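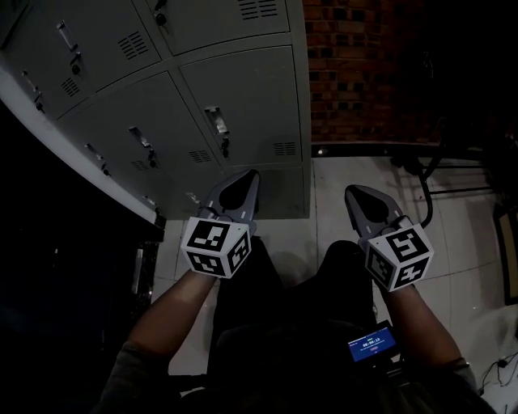
The Taladgate Chores set began with an argument over whether a machine could be trusted to put a locker room to rights at the end of the day, and we're still having the argument, which is partly why we're releasing the recordings. Uwe Meinecke thought lockers would be the easy part. They're big and square and bolted down, he said, and a drawer full of tea towels is none of those things. I was less sure, having fought with plenty of locker doors myself, and the ones in this set give a fair idea of why: a recessed pull on one door, a chrome latch handle on another, a small lock set just beneath, and vent grilles that a gripper finger could mistake for something to hold. The grippers have two tapered grey fingers each and a white marker cube behind, and they are held in the hands of a person who does the chore the way they'd do it at home or at work.

This README covers version 2 of the set. It's longer than the old one, for which I apologise a little, but the questions we got in June were good ones and I've tried to answer them as I went along.

What you get

There are 2189 recordings across 12 chores. Some are household jobs (folding towels, loading a dishwasher, wiping down a bench, pairing socks) and some come from the shop floor (opening and closing lockers, sorting fasteners into bins, coiling leads, restocking a shelf). Each recording covers one attempt at one chore, start to finish, and carries a short written note from the person who did it. Please do read the notes! They're often more useful than the labels, and a few of them are very funny.

Folder layout

household/ holds the home chores, one folder per chore
shopfloor/ holds the workplace chores, arranged the same way
notes/ has the written notes, as plain text
splits/ has our suggested training and test lists
CHANGES.txt says what moved between versions

Labels

Every attempt is labelled finished, partly finished or abandoned. We kept the abandoned ones on purpose. If somebody gave up on a stiff latch after three goes, that seemed worth knowing, and we'd ask you not to filter those out before you've had a look at them. Colour names and chore names use our own spelling, so search for "grey" and "organise" or you'll come up short.

So can machines do the chores yet?

Some of them, some of the time, and it depends a great deal on who set up the room. We trained a small baseline policy called Pathak and ran it on 5 of the chores. It was decent at restocking, patchy with towels, and quite hopeless at coiling leads, where it would make one lovely loop and then push the whole lot onto the floor. Lockers landed in the middle. It learned to reach for a handle quickly enough — the trouble came with latches that want a lift and a pull together, which people do without thinking and find very hard to explain when you ask them.

We haven't published a headline score. Nisreen Aoun worked on the evaluation for most of the winter and feels strongly that one number across such different jobs would flatter the easy ones, and I've come around to her view. Her per-chore tables are in the splits folder.

Known gaps

The shop-floor half was recorded in very few buildings, so a model may learn our brick and tile better than it learns the task. Lighting is uneven. Nearly all the participants are right-handed. Timing marks in the Skarbridge recordings can drift near the end of long attempts, and there's a correction script alongside them.

Using it

Research and teaching are both fine, and so is tinkering in your garage. Please don't try to identify anyone who took part. If you train something on the set, we'd love to hear how it behaves, especially if it's any good with coiled leads.

Problems and corrections go to the issue tracker on the Rodar project page. Nisreen looks after the tables and Uwe looks after the recordings.

Last updated 28 August 2025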